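Farnuma two-arm bench unit: four months of living with it

Posted January 8, 2024

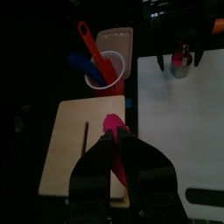 So we've had ours since September, and I've put off writing this because my opinion kept changing every fortnight. I run the prep room at Mununby, where we put together craft and cookery packs for schools and day centres. It's fiddly work, small bits going in and out of pots and onto boards, and until last autumn it was all done by hand by eight of us.

The Farnuma replaced nothing, strictly speaking. We cleared one bench, the Stukirell people came and bolted it down, and off we went. Setting up took longer than the brochure let on (a whole week before I'd trust it with soft stuff!) and the manual is dreadful. 367 pages, and the bit on changing fingertips is split between two chapters.

What I like: the fingers are narrow enough to get down beside a little pot without knocking it flying, and they'll hold a lumpy pink bit of something that I'd have sworn would slip. Two arms is the right number too. We trialled a single-arm Aguiar the year before and it spent half its life putting things down so it could pick up something else.

What I don't like: it's fussy about where things sit. We mark the bench with blue tape now, and if a board gets nudged over at tea break you'll hear about it. Dark bench tops also show every crumb, so somebody's forever wiping. And the fan! A high whine, all day long. Gwion Lloyd, who works nearest, wears his ear defenders most of the shift now and you have to wave at him.

As for the people side, I was worried and so was everyone else. We've still got all eight of us, but the jobs have shifted. Two of us spend the mornings laying out and checking, and I'd say that's harder on the head and easier on the wrists. My own hands have stopped aching at night, which I'd pay for out of my own pocket. Against that, we used to sit round one big table and natter for hours and that's gone, or mostly. Gwion misses it more than he lets on. I do as well. We've moved to a 30 minute lunch all together to make up for it a bit.

Output's up on a good day, more than 80 packs before lunch, though on a bad day we switch it off and do them ourselves.

Would I buy it again? Yes, but I'd haggle over training, and I'd ask for spare fingertips in the price. Four stars. It would be four and a half with a quieter fan.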